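What Is an Understudy?

Theater Pages for Young Readers
By Tahmineh Babaei
Last updated September 13, 2025

Sometimes an actor in a play gets sick, misses a train, or hurts an ankle. The theater has already sold the tickets and people are in their seats. On most nights like that, the play still goes on, and someone else plays the part. That person is often an understudy.

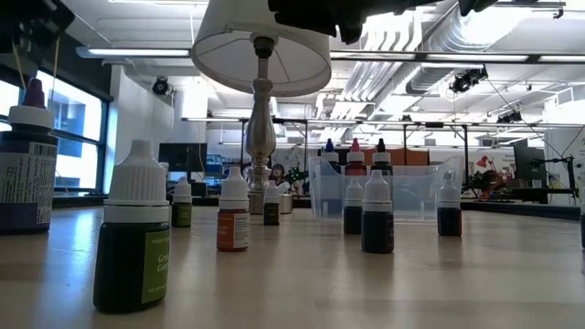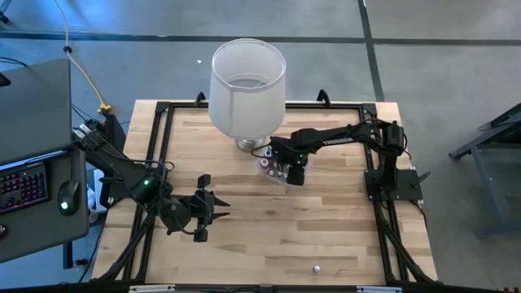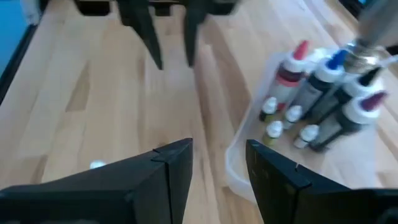
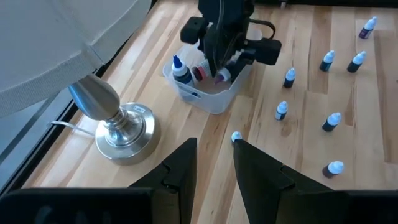 What does an understudy do?

An understudy is an actor who learns another actor's part and is ready to play it if that actor can't go on. The understudy learns all the words, all the moves, and any songs or dances that go with the part.

Where the word comes from

"To study" a part is an old way of saying "to learn" a part. An understudy studies under, or behind, the main actor. The word can be used for the person ("she is the understudy") or for the job ("he understudies the king").

Different kinds of cover

Theater people use the word "cover" for anyone who can step into a part. There are a few kinds, and the names can be confusing at first.

Understudy. In many shows the understudy is already in the play in a smaller part. In Act One she might be a shopkeeper with two lines. If the leading actor is out, she plays the lead that night, and somebody else plays the shopkeeper.

Standby. A standby doesn't have a smaller part in the show. The standby waits at the theater or stays close to it, and goes on only if the main actor can't. Standbys are mostly used for very big parts.

Swing. Swings are found in musicals. A swing learns several parts in the group of singers and dancers called the ensemble. One swing may know four parts or a lot more than that. Each part has its own place to stand in every song, so a swing has a great deal to remember.

Alternate. An alternate plays a part on certain shows every week, by plan. The leading singer in a hard musical may do the evening shows, and the alternate may do the afternoon ones. The audience can usually find this out before they buy a ticket.

Small theaters may not have any of these. If someone gets sick at a small theater, the director may go on with a script in hand, or the show may be called off and the tickets moved to another day.

How an understudy learns the part

The main actors rehearse with the director for several weeks. During this time the understudy watches and writes things down. Most understudies keep a script full of notes. The notes say where the actor walks, when she sits, which hand she holds the letter in, and what she does while other people are talking. All these moves together are called the blocking.

Notes have to be short because rehearsals move fast. Actors write "X DL" to mean "cross down left," which is a walk toward the front of the stage on the actor's left side. (On a stage, left and right are always the actor's left and right when facing the audience. If you are sitting in the audience, they are the other way around.)

Once the show has opened, the understudies get rehearsals of their own. These are often in the afternoon, with an empty theater. The stage manager runs them, or sometimes an assistant director does. The main actors don't usually come, so the understudies practice with each other. There may not be any costumes, and a chair may have to do for a throne.

Learning the words is done mostly at home. Actors have many ways of doing this:

Reading the lines out loud while walking
Covering the page with a card and sliding it down one line at a time
Recording everyone else's lines and leaving gaps for their own
Writing the lines out by hand
Asking a friend or someone in the family to read the other parts

I was an understudy for a season when I was younger, in a play called The Clock at Clastberg. I covered the part of the clockmaker's daughter. My script had 3691 words in it that I had to be able to say, and I learned them on the bus. I know the number because the clockmaker's understudy and I had a contest to see who had more. He won.

Does an understudy have to copy the main actor?

Partly. The moves have to be the same, or very close. The other actors expect the daughter to be standing by the window when the father turns around, and the lights are set so that they shine on the right spot. If an actor stands somewhere else, her face may be in the dark. In a dance or a stage fight, being in the wrong place can get someone hurt.

The feelings are different. Two people won't say "Where have you been?" in quite the same way, and directors don't usually want them to. An understudy can be funnier in one place and sadder in another, as long as the story still makes sense and the other actors can play along with it.

What happens on the day

Let's follow one understudy through a day when she is needed. The play is called Murín. It's about a ferry captain, and it is at the Nindley Playhouse, which has 27 rows of seats. The show starts at seven thirty in the evening.

In the morning, the actor who plays the captain wakes up with no voice. She sends a message to the stage manager. The stage manager is the person who runs the show from day to day, so she gets this kind of news first.

The stage manager calls the understudy, who normally plays the captain's sister. Then she calls the actor who covers the sister. One person being sick often means that two or three people change parts. She also tells the director, the costume department, the sound department, and the people in the box office, where the tickets are sold.

The understudy eats lunch and goes through her script. She gets to the theater early. The costume department may have made her a captain's coat of her own when the show was being put together. If not, they take in or let out the coat that's there, and they check the boots. Boots are hard to fix in an afternoon.

Next comes a short practice called a put-in rehearsal. The whole cast goes through the parts that have to be safe and exact, like the storm, the fight on the deck, and the place where the captain is lifted over the rail. They skip the long talking parts. The sound department gives her a microphone and asks her to sing or speak so they can set how loud it should be.

Before the show, the audience has to be told. This can be done with a slip of paper tucked in the program, a board in the lobby, or a voice over the speakers. The slip says something like, "At this performance, the part of the Captain will be played by," and then the name.

Then the lights go down and she goes on.

What if the understudy forgets a line?

It happens to main actors too. Usually another actor helps. He might say, "I suppose you want to ask me about the map," and that reminds her that she does want to ask him about the map. Some theaters have a prompter, a person who sits out of sight with the script and whispers the next words. Many theaters today don't have one. Most of the time the audience doesn't notice.

What if the actor gets sick in the middle?

The understudy can take over partway through. If there is a break coming up (the break is called the intermission), they try to wait for that. If they can't wait, the stage manager stops the show, the curtain comes in, and there is an announcement. When the curtain goes up again, the captain has a different face. Audiences are used to pretending, and they get over it in a minute or so.

Are there understudies in movies and on TV?

Hardly ever. A movie is filmed a bit at a time, so if an actor is sick, the crew can film something else that day. Movies have other people who take an actor's place for certain jobs. A stunt double does falls and crashes. A stand-in has the same height and coloring as the actor and stands in the actor's spot while the lights are being set. The stand-in isn't in the finished movie.

Is it a good job?

Some actors love it and some find it hard. You might learn a part for months and never play it. You have to be ready every night, even on nights when you go home without having done it. On the other hand, you get paid, you learn by watching good actors up close, and you might go on. Directors do remember an understudy who stayed calm and knew the part.

In my own season I went on for two shows, both in May. The main actor had a bad cold. At the first one I knocked over a stool. At the second one I didn't. My parents drove from Takholm for the second one.

Try it yourself

Next time your class or club puts on a play, learn someone else's part as well as your own. Ask the person first. Watch what they do at every practice and make notes using short marks, like X for "cross." When you get home, try walking through the part with your notes, and then without them.

If your play has enough people in it, ask the teacher for one practice where everyone swaps and the understudies play the parts. It's good for finding out which notes were left out.

Words from this page

Blocking: the planned moves the actors make on stage
Box office: where tickets are sold
Cover: an actor who can step into another actor's part
Ensemble: the group of singers and dancers in a musical
Intermission: the break in the middle of a show
Put-in rehearsal: a practice to fit a new person into a show
Stage manager: the person who runs the show from day to day
Swing: someone who covers several ensemble parts

Next page: What Does a Stage Manager Do?
Back to Theater Pages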